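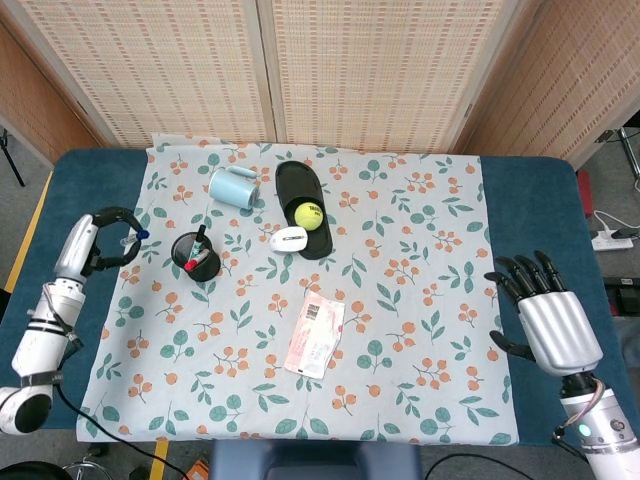

Bokora Tabletop Sorting Study
Progress report to the Kastance Fund, second reporting period
Prepared by the Prusier workroom

1. Purpose of the work

The study sets out to produce a tested layout and a written procedure for clearing mixed household items from a table. The first period covered single-type loads, such as drinkware only or writing tools only. The second period moved to mixed loads, in which items of different shape, weight and use share one surface. This report covers the mixed loads up to the end of October.

2. Work surface

The padded dark teal table top was kept from the first period. A printed cloth is now laid over the central part, with the teal padding left exposed at the left and right. The cloth is light blue-gray with leaf sprigs and orange berries. A patterned cloth was specified in the revised plan in place of the plain one, as patterned covers are common in homes and make small items harder to pick out.

The cloth wrinkles slightly at the back of the table. Clips were tried and dropped, as they reduced the usable area. The procedure now calls for the cloth to be smoothed by hand before each load is set out.

3. Item set

The current load is built from items in the general store at Prusier:

Light blue mug, placed on its side
Black slide sandal
Yellow-green tennis ball, placed in the footbed of the sandal
White computer mouse, partly overlapping the sandal
Black cylindrical pen holder, standing, with markers in it
Small marker with a dark blue cap, to be returned to the holder

The load includes one nested pair (ball and sandal) and one overlapping pair (mouse and sandal). Both conditions were missing from the first period and were requested in the fund's review comments.

4. Procedure

The order of work was revised in September and has not changed since then. Loose markers go into the pen holder first, while the holder is standing and the area near it is still set as found. The mouse is lifted off the sandal next. The ball is then taken out of the footbed and placed in the ball tray. The sandal follows, and goes to the floor rack. The mug is set upright and moved to the drinkware shelf. The pen holder is moved last, with its contents, and the cloth is folded toward the back.

An earlier version moved the sandal with the ball still in it. The ball rolled out in 11 of the trials logged under that version, and the step was withdrawn.

5. Results to date

The project log now holds 1,654 completed trials across both periods. Mixed loads take longer to clear than single-type loads of the same size. Most of the added time falls on the overlapping pair. The marker step is the second largest source of delay, mainly when the markers already in the holder lean outward and narrow the opening.

Returning the mug to upright has caused few faults. Starting positions with the handle pointing up were handled about as well as those with the handle flat on the cloth.

6. Issues

Delivery of the second set of cloths from Aguirre was late, and two planned pattern comparisons were moved to the next period. There is no effect on cost. The floor rack is too shallow for larger footwear and will be replaced from the existing equipment line.

7. Next period

Planned work consists of 20 further load layouts, the delayed pattern comparisons, and a trial of a wider pen holder. A draft of the written procedure will be sent to Kastance with the next report. No change to the budget or end date is requested.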